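Demonstration of a Tabletop Robot Arm: Report on the Open Day at Zinthorpe

Submitted by Inês Barreto, second-year automation course

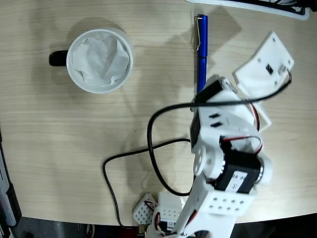 Our group attended the open day at the Zinthorpe training center in May. The purpose of the visit was to see a small servo-driven arm in use and to compare its behavior with the kinematics model we had built during the term. The session was led by Belmiro Barreto (no relation to the author), who teaches the practical part of the course there.

1. Setup

The arm is a low-cost teaching unit assembled from white plastic brackets and hobby-class servo motors. It was placed on an ordinary wooden table among everyday objects such as a mug and a pen. The center calls this station Moffat. A second station, Nikadgate, was used for the programming exercise and is not covered in this report.

The cable to the upper arm is long and lies across the tabletop in wide loops. We asked about this during the demonstration. The answer was that a short cable pulls on the wrist at full reach and shifts the gripper position. Slack is therefore left on purpose, and the operator checks it before each program.

2. Procedure

The demonstration used a pick-and-place task. Positions were taught by hand with the motors unpowered, then stored and replayed. Each program had a reach, a grip, a lift and a return. The replay speed was set low for the first pass and raised afterward.

Visitors were asked to stay 200 mm outside the working area while the motors were on. The center's log for this arm listed 693 completed cycles before our session, of which 454 had been run with the current gripper.

3. Observations

Repeatability was better than we expected from plastic brackets. Return positions drifted by nearly 2 mm over the session. Our model had predicted less, but it treats every link as rigid and ignores play at the horn screws. Most of the drift appeared at the main joint, which carries the weight of everything above it.

Approach direction mattered more than speed. When the gripper came down at an angle, light objects were pushed before they were held. A vertical approach fixed this in most cases – at the cost of reach near the far side of the table.

4. Open points

We did not measure servo temperature, and the load on the wrist was estimated from part weights only. The Nanetti worksheet handed out at the end gives a method for measuring joint play with a dial gauge. We plan to repeat the drift test with it on our own arm and to add a compliance term for the main joint to the model.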